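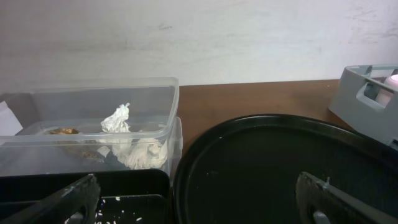
Scraps in the clear tub, trays waiting on the table behind a meal.

Clearing up after eating: one tub, a scraper and a dry wipe

Most of the mess after a meal at home comes from doing things in the wrong order. Plates go to the sink with food still on them, rice ends up in the plughole, and the tissues people have used get carried about one at a time. The method below takes a few minutes and works just as well for a takeaway eaten off trays as for a Sunday roast.

Start with a scraps tub

Put an open plastic container on the table before you touch anything else. A clear one is best. You can see how full it is, and you can see if a teaspoon has gone in with the crusts. Any old food box will do, provided the sides are high enough to knock a plate against. I use a rectangular one with rounded corners, as food doesn't pack into the corners the way it does in a square box.

Tubs that have lost their lids are ideal. So are the ones that have gone a bit cloudy from the dishwasher and are no longer nice enough for leftovers. Keep one for this job and write SCRAPS on the base in marker so that it doesn't drift back into the cupboard with the good ones.

Everything from the table goes into it: crusts, shells, bones, peel, used tissues. Sort it afterwards at the bin. Trying to sort at the table means four small piles and a lot of walking.

What goes where

Food scraps go in the food caddy if your council collects them. Plain paper tissues and kitchen roll are accepted in some areas and not in others, so look at the leaflet or the council website. Wet wipes never go in, whatever the packet says about them. Eggshells and nutshells can go in a compost heap at home, though nutshells take a very long time to break down. Cooked rice and meat are best kept out of an open heap if you have rats anywhere near.

Paper that has come with the food, such as menus, receipts and bag labels, should be lifted off the table first. Once it has picked up grease it can't be recycled with the clean paper.

Rice

Cooked rice is the most annoying thing to clear, and it is much easier either quite fresh or completely dry. In between, it smears. If a few grains are stuck to a tray and you aren't in a hurry, leave them for an hour and they will flick off with a fingernail or an old bank card.

If you need the tray now, scrape what you can into the tub, then put a little cold water in the bottom and leave it while you do the glasses. Hot water makes the starch gluey. Tip the water through a sieve so that the grains don't go down the drain, where they swell and sit in the bend of the pipe.

On dark trays the odd grain is easy to spot. On white ones it isn't, and you find it next time with your thumb. Run the flat of your hand over a white tray before putting it away.

Leftover rice worth eating should be cooled quickly and in the fridge within an hour. Eat it the next day, and heat it until it is steaming all the way through. Rice that has been on the table all evening belongs in the tub.

Trays with a raised edge

A tray with a lip catches crumbs and spills, and the same lip then holds on to them. Grease collects where the side meets the bottom, and a sponge tends to ride over it. Use a washing-up brush held on its side, and go round the edge once in one direction before doing the middle. For a square or rectangular tray, finish each corner with the tip of the brush.

Black plastic shows up dried water marks and lime. A spoonful of white vinegar in the rinsing water sorts this out if the water is hard where you live. Dry with a cloth straight away. Don't use the green side of a scouring sponge on it, as the fine scratches go grey and hold oil. I ruined a Thaler tray like that in one wash.

Stack trays only when they are dry. Two damp ones pushed together will stick, and they smell stale by Friday.

A scraper is worth having

A soft silicone scraper does more than a sponge at this stage. Mine is a Brerkex, but a cake-bowl spatula from any hardware shop is the same thing. Hold the plate nearly upright over the tub and pull downwards in one go. Plates that have been scraped properly need half the washing-up liquid, and the water stays usable to the end.

Veronika Hämmerli wrote in to say that she keeps a second scraper under the sink for pet bowls and the floor, with a rubber band round the handle so the two don't get mixed up. Sensible, and I have copied it.

The table itself

Wipe a wooden table dry first. A wet cloth on a crumby table makes paste and pushes it into the grain and the joins. Brush the crumbs over the edge into your hand or straight into the tub, then wipe with a cloth that has been wrung out hard, following the grain. Dry it with a tea towel.

For a sticky patch, lay the warm damp cloth on it for a minute and wipe again. Avoid vinegar on waxed or oiled wood — it dulls the finish.

The wall behind

If the table stands against a wall, the paint at tray height gets grey smudges from hands, chair backs and things being pushed to the back. Try a soft white rubber first. It lifts a surprising amount of scuffing with no water at all. If that fails, mix a drop of washing-up liquid into 200 ml of warm water, dip a corner of a cloth, squeeze it out and dab. Rubbing matt paint leaves a shiny patch that shows more than the mark did.

Last thing

Empty the tub the same evening, rinse it in cold water, then wash it with the rest. In July I put it out before bed without fail, or there are fruit flies by breakfast. A sheet of newspaper in the bottom saves scrubbing if you have had anything oily.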